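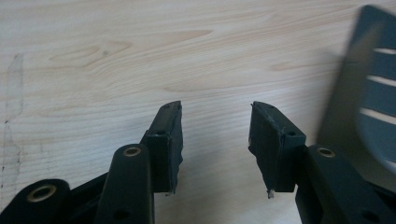
Gripper fingers open over the bench, with brass inserts in the arms.

Batwood Equipment Office
Posted by Leonora Malabanan, 24 May 2019
Category: Workshop Notices > Robot Tools

The Equipment Office has revised its care procedure for the hand-held gripper kept at the Clokbridge workshop. The main points are set out in this thread. The full procedure is in the binder at the bench and replaces the sheet issued in November.

14 shares · 6 comments

The revision covers the finger pads, the screws that hold them, the joints of the finger arms, and the check of the open and closed positions. It does not cover the wiring. Wiring faults should be reported to Man-lok Cheng and left alone until he has looked at them.

5 shares · 1 comment

Pads first. A pad is a wearing part and will mark with use. Light scuffing along the upper edge is acceptable and should be noted in the log with the side on which it appears, left or right, as seen by the person holding the tool. Torn material at the inner tip is a different matter. A loose piece can fold under the pad as the fingers close and keep the two faces from meeting squarely.

9 shares · 2 comments

Loose threads and small fragments are to be removed at the start of each session. Open the fingers fully, hold the tool steady on the bench, and trim each thread close to the pad with small scissors. Please do not pull. A pulled thread often brings more of the edge with it, and we have had to discard pads that had plenty of life left in them.

11 shares · 4 comments
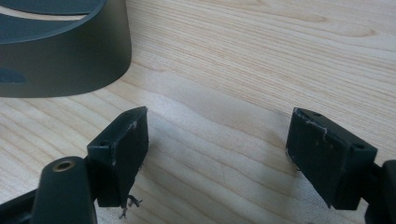
Once the threads are trimmed, wipe both pad faces with a dry, lint-free cloth, working from the arm toward the tip. Solvents are not permitted on the pads. Where residue remains after a dry wipe, use a cloth slightly dampened with water and allow the pad to dry before the fingers are closed.

7 shares

Next, the screws. With the power off, try each pad screw by hand with the short driver. It should not turn under light pressure. If it does, take the pad off, inspect the thread, and refit the screw with the hand driver only. Powered drivers were withdrawn from this task after a finger was split at the screw hole, and that decision stands.

8 shares · 3 comments

The brass inserts in the arms need a separate look. An insert should sit level in the plastic and should not spin or lift. Press gently on the rim with a fingertip and feel for movement. An arm with a loose insert is taken out of use the same day. Pui-shan Chiu keeps the spare arms and will sign one out against the old part.

6 shares · 1 comment

Pads are replaced in pairs. Fitting one new pad opposite a worn one shifts the closing line to one side, and the closed position then reads incorrectly in the Dillora control software. The store holds three matched pairs at present. Two more sets of fingers are on order from Lai, our regular supplier of printed parts.

10 shares · 2 comments

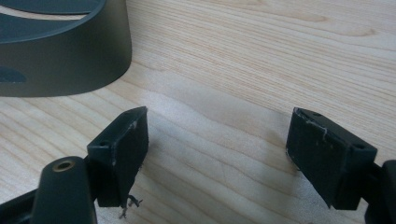
Scuffed pads, with frayed fibers hanging below the left one.

Wear of the kind shown in the caption photo is entered in the log under "edge wear" for the scratches and "fraying" for the threads. Kindly use those terms. Earlier entries used "rough," "tatty" and "needs a tidy" for the same thing, and Eglė Uibo was unable to sort them when she drew up the replacement schedule.

12 shares · 5 comments

After any pad or arm has been changed, the zero position must be set again. Close the fingers slowly until the pads meet, with nothing between them, and record that point in Dillora as closed. Open to the stop and record that point as open. Repeat the cycle four times. If the closed reading drifts between cycles, return to the screws before changing anything in the software.

9 shares · 2 comments

A strip of plain paper is a useful second test. Close the fingers on the strip and draw it out lightly - the resistance should feel even across the width of the pads. If one edge holds and the other lets go, the pads are not parallel. Loosen the pad screws a little, close the fingers so that the faces settle against each other, and tighten again.

16 shares · 3 comments

On storage. The tool is put away with its fingers slightly open. Pads left pressed together over a long break can take a set and may need to be replaced sooner than the schedule allows. Please do not rest other tools on the fingers.

4 shares

The bench surface should be wiped down before the gripper is set on it. Dust and grit picked up from the bench are carried to the pads and from there to whatever is handled next. Marks on the wood that do not lift with a dry cloth may be left as they are. The bench is not to be sanded while the tool is in the room.

5 shares · 2 comments
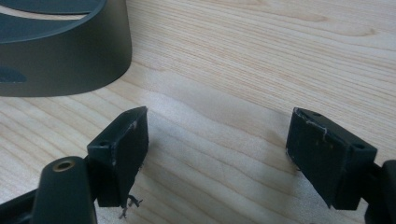 May a pad be turned end for end to get more use out of it?

Turning is not allowed on this tool. The screw holes are placed for one orientation, and a turned pad will not seat fully against the finger. A pad worn beyond the limit in the binder should be replaced together with its partner.

8 shares · 7 comments

Sarmīte Paulauskas will walk new users through the procedure at the bench. A user who has not yet had this session may operate the gripper but may not remove pads, arms or screws. Requests for a session should be sent to the Equipment Office with the name of the user's supervisor.

6 shares · 1 comment

Corrections to the binder text are welcome and should be marked in pencil on the page concerned. The next printing will take them in.

3 shares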